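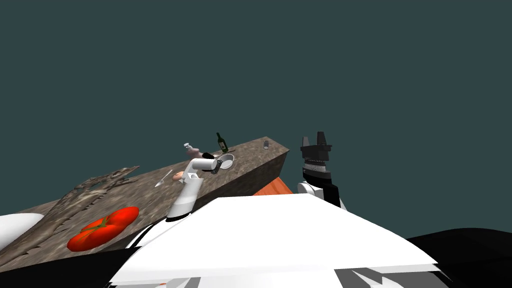
Counter-clearing task in the simulator, left gripper at the bowl.

How to rehearse a counter-clearing shift before the robot goes live

These steps are for kitchen and prep staff at the Darnthorpe site who are moving to the Biver two-arm unit. You do not need a technical background. Set aside one shift per person, and do the steps at the training desk, away from the line.

1. Write down the job as you do it now. List what comes off the counter, where it goes, and who decides when something is odd. Keep it to one page. The Keogh crew left out the "odd" part and had to redo their list.

2. Load a cluttered counter. In Hasidska, open Scenes and pick one with mixed items. The one shown has a tomato, a spoon, a wine bottle, a pump bottle, a can and a big piece of driftwood. You will never find driftwood on your counter. Leave it in. Large awkward shapes show you where the arms have trouble reaching.

3. Sort the items. Mark each one Robot, Person or Ask. Glass starts as Ask at our site. So does any food that might still be served.

4. Run the task 8 times at slow speed. Keep one hand near the Pause key. When the arm goes for the wrong thing, pause, pick the right item, and type a short reason. "Wrong item" is enough.

5. Read the log. Look for the same stop showing up three times or more. Change that item to Person and run again.

6. Agree on the handoff. Decide who answers an Ask call during service and how long the robot waits. Ours waits 21 seconds, then backs off and leaves the item where it is.

What changes for you

Less lifting and wiping, more checking. The closing person now reviews the log before clocking out. Count that as paid time and put it on the schedule.

Staff sign off after 200 clean picks in the simulator. Pauses you make yourself do not count against you.

If the scene loads with no arms, close Hasidska and open it again from the desktop icon.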